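Relberg Users Board > Software > Perception and Planning
Thread: Corner grasp selection on towels, score flips between candidates

skodham_dev
Posts: 230

Setup: Relberg controller stack, one arm, parallel gripper, wrist and head views plus a fixed view of the table. Task is to take a crumpled towel, pick a corner, lift, regrasp, lay flat. The learned part is only the corner detector. Everything after that is a scripted planner.

The detector returns a heatmap and I take the top peak above threshold. On a flat towel this works. On a crumpled one I often get two peaks with nearly equal scores, one on a real corner and one on a fold that comes to a point. Between cycles the top peak switches from one to the other, the planner gets a new target, and the arm turns around halfway through the approach. Log extract:

cycle 1709: target A, score 0.71
cycle 1710: target B, score 0.72
cycle 1711: target A, score 0.71

I can latch the target once the approach starts, but then it commits to the fold about as often as to the corner. Looking for a better way to separate the two before latching.

loopgain
Moderator

Latch it anyway. Whatever else you change, the planner should not accept a new target during approach unless the new score beats the old one by a margin for several cycles. That is plain hysteresis and it belongs in the planner config, under target_hold. Default is off for historical reasons.

skodham_dev

target_hold is on now. The reversals are gone. False corners are not.

pale_quaternion

Your detector is being asked a question it can't answer from shape alone. A fold tip and a hem corner have the same outline in a lot of views. The difference is the hem. Crop a patch around each peak, rotate it so the tip points up, and run a small classifier on the patch: two hem edges meeting, or no hem. We do this on the Brernesmont cell and it runs well inside the control period.

loopgain

Disagree that you need a second network. You have depth. A true corner is usually a single layer, a fold tip is at least two. Measure height above the table in a small disk at the peak and reject anything too thick.

pale_quaternion

Single layer over what? In a crumpled pile the corner is often lying on top of three other layers. Height above the table tells you about the pile. You would need the step at the edge of the top layer, and with a cheap depth sensor on terry cloth that step is in the noise. The loops scatter enough that our depth on a flat towel already looked like gravel.

loopgain

Fair for terry. On dish towels the step is measurable. I would still compute it and feed it in as one term of the score.

skodham_dev

Tried both over the last week. Step height did nothing useful for me, same reason as above: the noise is larger than the fabric. The patch classifier helped once I trained it on crops from the fixed view as well as the head view. With head crops only, it learned the lighting.

One thing I got wrong in the first post: I assumed the corner highest in the pile is the easiest grasp. For the planner it is the corner with the most clearance for the finger that goes underneath. I now sample 3 approach angles per candidate and drop any candidate where all of them collide with the cloth model or the table. That removed a good share of the bad targets before the classifier even ran.

antunes_fork

Which frame are you planning in? I maintain the Antunes fork of the calibration tool and half the "wrong corner" reports I get are the right corner with a bad extrinsic. If the head view and the fixed view disagree by a finger width, you will close next to the cloth and blame the detector.

skodham_dev

Base frame. Both views are calibrated to it. Residual is 2 mm on the fixed view, worse on the head view, and I had not rechecked the head view since I moved the mount in July. Will redo it.

loopgain

Post one frame from each view. Easier to judge the candidates with the cloth in front of us.

skodham_dev

Head view with the fingers on a corner, then the fixed view with the gripper open and to the side of the upper corner.

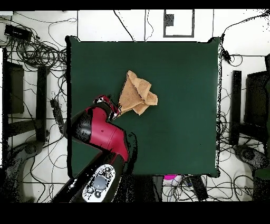
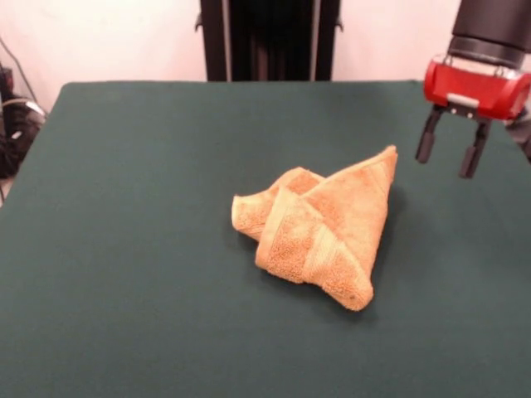

Re: Corner grasp selection — calibration and candidate list

pale_quaternion

Second one is a good test case. The upper right point has a woven border band just below it, so the patch classifier has something to work with. The front flap also tapers, to a rounded end, and has its own ribbed band. A heatmap trained on outlines could like either one. I would label both by hand and check what your model gives them before adding anything else.

antunes_fork

Also note how little the colors match: tan in the first, light orange in the second. If you train one classifier on both views, either fix the white balance or randomize hue hard. I would randomize. Locked white balance drifts back to auto after a driver update and then you spend a day on it.

loopgain

I would lock it. Randomizing hue throws away the contrast between hem and loops, and that is the cue you are paying the classifier for.

antunes_fork

Hue, not value. The hem is lighter, and that contrast survives a hue shift.

skodham_dev

Going with hue randomization and locked white balance both. Head view recalibration is running now. I will post the before and after residuals and the confusion matrix for the patch classifier in this thread once the fixed view crops are relabeled.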